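Como gravar demonstrações que sirvam para alguma coisa (bancada de dois braços)

Tempo de leitura: 3 minutos

Desconfie de quem promete uma política robusta com 50 demonstrações. Já segui essa receita 2 vezes e o que saiu foi um robô que só acertava na mesa em que treinou, com a luz daquele dia. O que segue é o procedimento que uso hoje. Dá menos vergonha, mas não garanto nada.

1. Escreva a tarefa em uma frase antes de ligar os braços. "Arrumar as escovas" não serve. "Pegar uma escova e colocá-la no pote, com qualquer braço" já dá para julgar.

2. Decida o que conta como falha. Escova que cai e é recolhida no mesmo episódio entra ou não entra? Se cada operador responder de um jeito, o modelo aprende as duas respostas.

3. Espalhe os objetos de verdade. As pessoas acham que estão variando e repetem sempre três ou quatro arranjos. Sorteie a posição, cruze os cabos, deixe um ou outro objeto que não tem nada a ver com a tarefa. 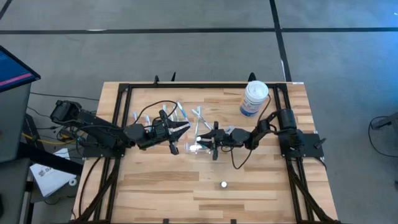

Escovas em ângulos variados entre as duas garras, pote transparente ao lado e uma bolinha branca solta na mesa.

4. Cuidado com plástico transparente. O reflexo branco muda com qualquer lâmpada, e o manual da Flevier trata do assunto em meia linha. Grave em mais de um horário, de preferência com a persiana aberta em parte das sessões.

5. Confira os cabos no começo de cada bloco. Uma alça caída sobre a madeira pode arrastar um objeto leve e estragar o episódio sem que o operador perceba.

6. Assista ao que gravou. Sim, tudo, pelo menos no primeiro lote. No nosso conjunto Cimisholm joguei fora um bloco inteiro da terça-feira: o operador hesitava antes de cada pega e a política copiou a hesitação direitinho.

7. Só então aumente o volume. Chegar a 3000 episódios ruins é fácil, basta ter pressa. Separe para teste arranjos que ninguém usou no treino e não mexa neles até o fim.

Comentários

Orvokki Hirvonen: O passo 2 me custou um mês. Vocês guardam as falhas em pasta separada ou apagam?

Oskari Rautiainen: Guardamos, com etiqueta. Ainda não vi prova de que ajudem no treino, mas disco é barato.

turnside_fan: 50 demonstrações bastaram aqui, com um braço só e peça fixa.

Oskari Rautiainen: Mude a peça de lugar e conte para a gente.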